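The Snack Rack Question

A few of you wrote back after the last issue asking what I meant when I said I'd "gone down a chip hole," so I guess this month's item is the chip hole. Make yourselves comfortable!

It started with my pantry, which for years has had one deep shelf where snacks went to be forgotten. You know the kind. You buy a bag for movie night, it slides behind the oatmeal, and in October you find it folded in half under a sack of rice with everything inside reduced to dust. I ate the dust. I'm not proud, but I had dip to use up.

Then Dalibor Charvát, who runs the little import grocery on my street (it's called Tufa, and if you're ever nearby you should go in just for the smell of the tea aisle), told me I had the whole thing backwards. Chips go up, drinks go down. Bags weigh nothing, so they can live on the high level where you see them, and bottles belong at the bottom where they keep the rack from tipping when somebody grabs at it. I'd been doing the opposite for most of my adult life – heavy stuff at eye level, chips crushed on the floor of the cupboard.

He also pointed out that a wire rack beats a solid shelf for this, and I've come around to that completely. You can see through it. You can see when you're down to your last cola. Crumbs fall straight through, and then they're the table's problem. 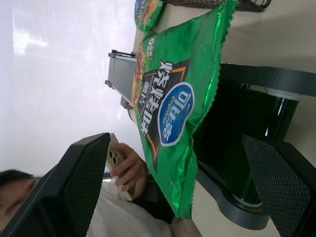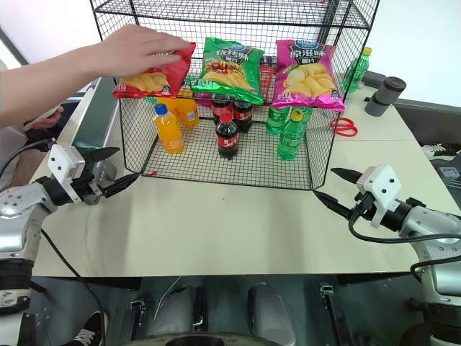 Black wire rack, chips up top, sodas down below.

So I went home and cleared off the big table and got to work, and let me tell you what I learned, most of it the slow way.

Sort the drinks by color first. I know this sounds fussy! But if you put all the orange ones together, then the colas, then the lemon-lime, people can find what they want without pulling everything out to read labels. My nephew can't read yet and he can still fetch me the right soda, which has changed my Sunday afternoons considerably. Leave a finger's width between the groups if you can spare it. And turn the fronts forward, even if you feel like a shopkeeper doing it. I hummed.

Bags are harder. A chip bag has no interest in standing up straight. It's a pillow with corners, and the fuller it is the more it wants to roll. I tried laying them flat (they slid off), I tried binder clips (they looked like laundry), and I tried stuffing them in a row like books, which does work until you take one out and the rest sag. What I've settled on is leaning each one back a little and letting the bottom edge hang over if it wants to. One layer deep at the front, spares behind. If you're stacking three deep you've bought too many chips, and I say that with love, as a person who had to find room for nine bags last Tuesday.

My other rule is that every flavor gets its own spot, and you don't put two greens next to each other. I did that once and ended up serving seaweed chips to a person who'd asked for sour cream and onion. She was very nice about it and ate four.

As for the rack, mine is a two-level Restinberg that cost me less than a decent pizza. It came with one foot shorter than the others, so there's a square of folded cardboard under it now and I no longer notice. Whatever you get, measure your tallest bottle before you buy, with the cap on. I forgot the cap the first time and had to take the rack back to the store, which was embarrassing, and it rained.

Somebody also asked what to do about opened bags. Fold, clip, and put them in front so they get finished first. In my house an opened bag has a life expectancy of one evening, so I'm maybe not the right person to ask.

If you've got a snack setup you like, send me a note and tell me how you deal with the round cans, the tall tubes of chips I mean, because those roll off everything I own and I've started keeping them in an umbrella stand. Next month I'll get to the spice drawer, which I've been putting off, and I'll pass along Dalibor's way of keeping dried chilies if I can get him to write it down.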